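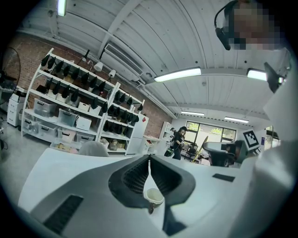 Home News Around Town Food & Drink Archive

5 min read

The back room at Tomena is open again

Jan 3, 2021

Good news for anybody who has walked past 818 Calloway this winter and wondered what all the furniture on the sidewalk was about. The big room at the back of Tomena has been cleared, painted where it needed paint, put back together, and opened for bookings, and I spent most of an afternoon in there poking at the shelves. I liked it a lot!

If you only knew it in the old days, you probably remember a sort of tunnel. You came in by the side door and turned sideways to get between the filing cabinets and the stacked chairs, and somewhere behind all that was a very nice red brick wall that you never saw more than a yard of. I took a bookbinding class in there once and had my elbow in somebody's glue the whole evening. So the first thing I noticed was the wall. It's just there now, running along the back behind the shelving, good plain red brick, with a couple of white spotlights fixed to it and a black lamp you can adjust.

Hubert Tokarz drew up the new layout and he is very proud of the wall. He wanted to leave it with nothing in front of it at all, and he lost that argument in the first week. People need somewhere to put things. What they settled on was white metal shelving, two units side by side in front of the brick. He told me he can live with it. (He said it twice, so I'm not totally sure.)

The whole job came to 4,000 dollars, and Kondine, which owns the building, paid for it. A good bit of that went on paint and on hauling away the filing cabinets, which were heavier than anyone had guessed and had to go out through the front because the side door was too narrow. How they got in is a question for another day. The shelving was cheap. The table was cheaper still — it came from Clasten, the old print shop two doors down, when they closed the upstairs office.

I asked Elfriede Zaugg to walk me through how the storage is meant to work, since she wrote the sheet that's taped up inside the door. Her rule is that if you use a thing while standing up, it lives at standing height, and if you only need it now and then it can go down low in a bin with a lid. Lids matter to her. Before the clear-out there were baskets with no tops, and everything in them had a layer of gray fluff. One of them had a sandwich in it. She didn't want to talk about the sandwich.

She also doesn't like labels much, which surprised me. The old shelves were covered in them, three or four deep in places, and every one was wrong. "String" had batteries in it. "Batteries" had a kettle lead and a bag of buttons. Her answer is clear plastic where you can get it, so you look at the box and see what's in the box. I went home and did the same with my kitchen drawers, and I will say it works better for string than it does for spices.

The ceiling they left alone apart from a wash and a coat of white. It's the corrugated kind, long ridged panels with white beams between them, and with the fluorescent tubes on it throws a lot of light back down. Kind of a shock when you come in from a dark afternoon. I'd been hoping for something a bit softer up there, but I can see the sense of it when you're trying to thread a needle or find a dropped screw, and for evenings there are always the spotlights on the brick. The air conditioner is up high near the back wall. January isn't the month to tell you how good it is.

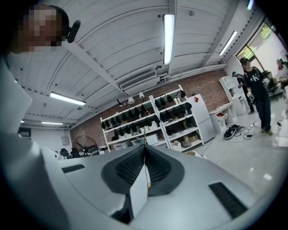 Do you have to be a member to book the room?

Anyone in the neighborhood can book it, and members simply get first pick of the evening slots. There were 25 members on the list when I asked, and Elfriede would like to see that go up before April.

Booking is done on paper for now, in a green ledger at the front counter. There was talk of doing it online, and Mikkel Sveinbjörnsson even built a page for it, but two people managed to book the same evening for a choir practice and a chess night, and the ledger came back out. He's taking another run at it. In the meantime you go in, you write your name, and if the square's taken you pick another square. I've used worse systems.

Daytime hours are for small groups and the evenings are for classes. Members can keep a bin on the shelves between visits, one each, as long as it has a lid and fits without sticking out. Nothing goes on the floor overnight. That last one is Elfriede's rule too, and she told me about it before I'd even got my coat off, so I'd take it seriously.

Now, the floor! I didn't expect to have opinions about a floor, but it's the best thing in the place after the brick. It's pale gray and so glossy that the furniture reflects in it. It used to be brown, or I thought it was brown. There was carpet on part of it, and lino on the other part, and a strip of metal where they met that everyone tripped on at least once. Czesław Stępień pulled all that up over a long weekend and says he filled a whole skip by lunch on the first day. He's the one to ask if you want to know what carpet glue does to a pair of good boots.

There are lengths of white tape down on either side of the table, so watch for those if you're the kind of person who can't resist picking at a loose end. I am, and I was told off.

Most of the furniture is white, which makes the room feel bigger than it is. You've got the shelves, a cabinet, a small desk with drawers, and then the table itself, a simple white rectangle with enough room for two people to sit across from each other with their things spread out. It would be tight for four. Hubert would like a second one and I hope he gets it, because one table in a room like that fills up quickly and the classes are only going to grow. He's also after proper chairs — the seats at the moment are fine for an hour, less so for three.

What won me over was the small stuff. I had pictured a bare room with a lot of rules, and there are a lot of rules, but people have been bringing things in from home as well, odds and ends of crockery and boxes in all kinds of colors, and it has stopped the place from looking like a dentist's.

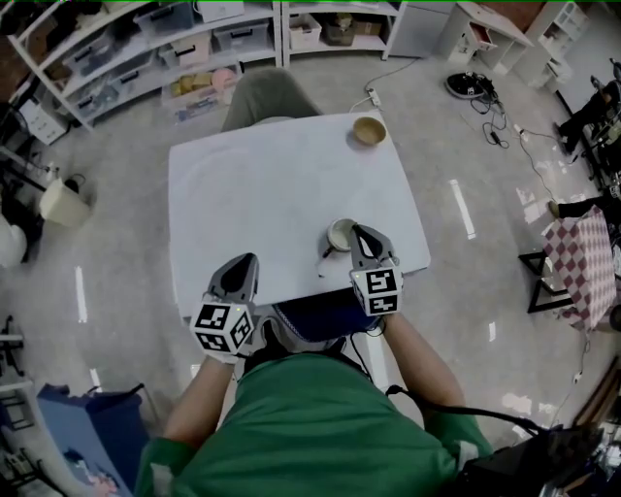
Cyprian Gajewski calls it "the kitchen shelf problem," meaning that once there's a cup there will be six cups, and after the cups somebody brings a toaster. He'd like to hold the line at no toasters. He put in the hours to get the old wiring looked at and he doesn't want it tested by breakfast. I'm on his side about the toaster, but I think he'll lose on the cups. You can't run a sewing group without tea, and you can't expect people to carry a mug across town in a coat pocket.

A wooden bowl is a nice thing to have around, too. I noticed I kept wanting to put my keys in one.

There's still a list of jobs to finish. The side door sticks. The hooks for coats haven't arrived, so coats go over the backs of things. Power is on extension strips for the time being, and Cyprian wants more sockets along the walls before the spring classes start, which will mean another talk with Kondine about money. Someone has to decide what happens to 93 folding chairs that are sitting under a tarp in the yard. Most of them don't fold. If you want one, or several, ask at the front counter and I don't think you'll have to ask hard.

The first classes on the new schedule are basic mending and a beginners' session on repairing small household things, with a drawing group to follow once they've sorted out who brings the paper. Mikkel is hoping to get the choir back as well, chess night permitting.

If you'd like to see the place before you sign up, the front counter at 818 Calloway is happy to let people have a look around whenever the room isn't booked. Use the front entrance until they fix that side door, and wipe your feet. Czesław will be checking the floor.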